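Hinweise zur Aktenablage: Heftstreifen in Kartonmappen einsetzen

Stand: 23/01/2018

Für die laufende Ablage der Verwaltung Larkirano werden Mappen aus Karton mit einer Heftmechanik aus Metall verwendet. Die Mechanik wird lose geliefert und ist vor der ersten Benutzung einzusetzen. Die Mappe ist dazu vollständig aufzuklappen und mit beiden Deckeln flach auf den Tisch zu legen. Der Rückenfalz soll sauber vorgeknickt sein - bei neuen Mappen genügt es, ihn einmal mit dem Falzbein nachzuziehen.

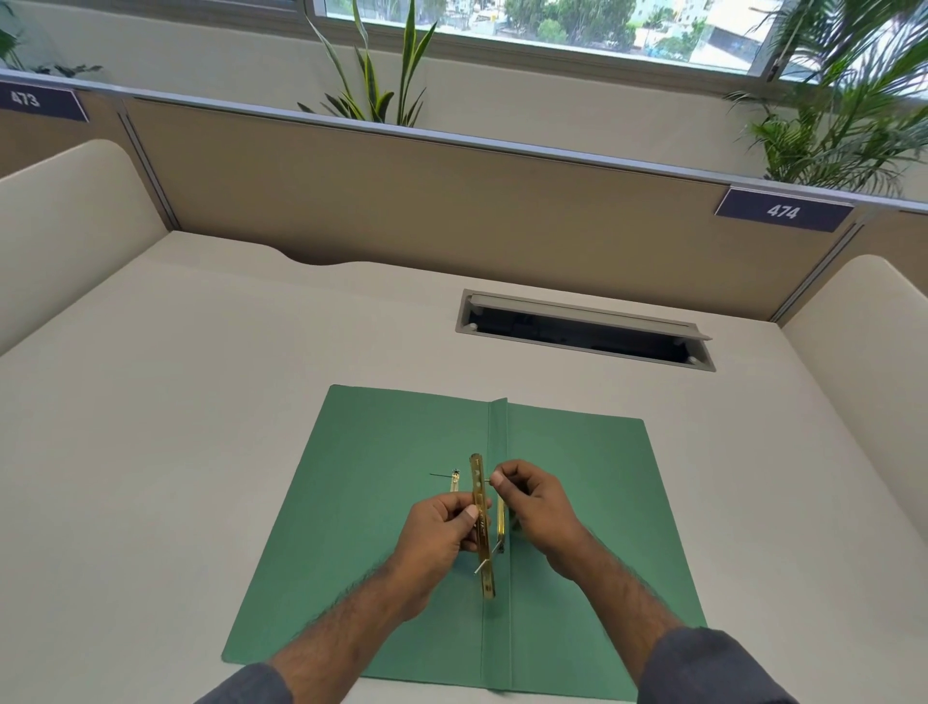
Metallheftstreifen über dem Rücken einer aufgeklappten grünen Mappe.

Die Zungen werden gerade durch die Lochung geführt und erst danach umgebogen. Werden sie schräg eingesetzt, reißt der Karton an den Löchern ein. Ein mehrfaches Hin- und Herbiegen an derselben Stelle ist zu vermeiden, das Metall bricht dort leicht. Die Kanten der Streifen können scharf sein; beim Einsetzen größerer Mengen werden dünne Handschuhe empfohlen.

Verbogene Streifen sind auszusondern und in den Behälter für Altmetall zu geben. Mappen mit ausgerissener Lochung können mit 2 Verstärkungsringen weiterverwendet werden, sofern der Falz noch trägt.

Ersatzstreifen sind unter der Bestellnummer 1177 bei der Materialausgabe, Zimmer 94, erhältlich. Ansprechpartnerin ist Frau Korkor Nutsugah, in Vertretung Frau Valentina Zapata.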